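4.2 Surface colour and reported glare

The second part of the survey dealt with the colour of the work surface. Earlier work on office lighting has mostly treated the desk as a fixed background and varied the lamps above it. In the Stokesport building the lamps were the same on every floor, whereas the tables had been bought at different times and ranged from near black to white. This allowed the effect of the surface to be looked at with the lighting held constant.

Respondents were asked to rate glare at their usual seat on a scale from 0 to 100, once in the morning and once in the afternoon. A total of 262 usable forms were returned. Forms on which the seat number was missing were left out, as were those filled in by people who had changed seats during the survey period. Tables were grouped as dark, middle or light by matching them against a printed grey scale held flat on the surface. The matching was done by Birthe Ásgeirsdóttir and repeated by Quang Lò without sight of the first result; where the two differed, the table was placed in the middle group.

Ratings were highest for the light group in both sessions. The difference between the dark and middle groups was small and changed sign between morning and afternoon, so no weight is placed on it here. Within the light group, seats facing a window gave higher ratings than seats with the window behind. White tabletops of the kind in Figure 3 were all assigned to the light group.

Figure 3. White tabletop with equipment above it.

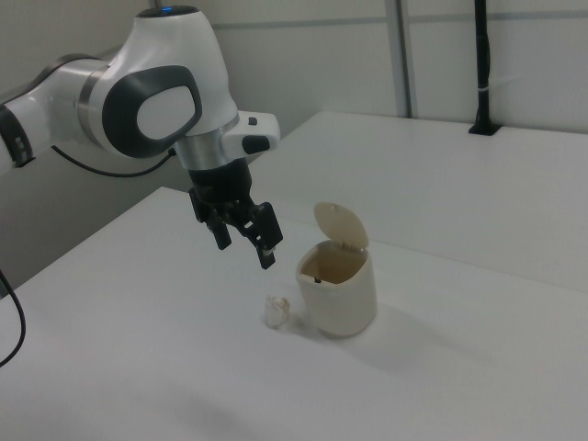 4.3 Effect of blinds

Blinds were fitted on the south side only. Their position was noted by Aksel Ravn at the start of each session and was not changed by the survey team. With the blinds down, ratings for the light group fell to near the level of the middle group. With the blinds half down the results were mixed, and the spread between seats in the same row was wide. Part of this spread may come from the slats, which had been set at different angles along the row and were not recorded separately.

The readings taken on the north side serve as a rough check. No direct sun reaches these rooms, and the difference between light and dark tables was correspondingly smaller, although it did not vanish. Light from the ceiling lamps alone therefore appears to produce some discomfort on pale surfaces. The December readings were taken under heavy cloud and have been kept apart from the main set; they are treated in Section 5, together with the second building at Budton.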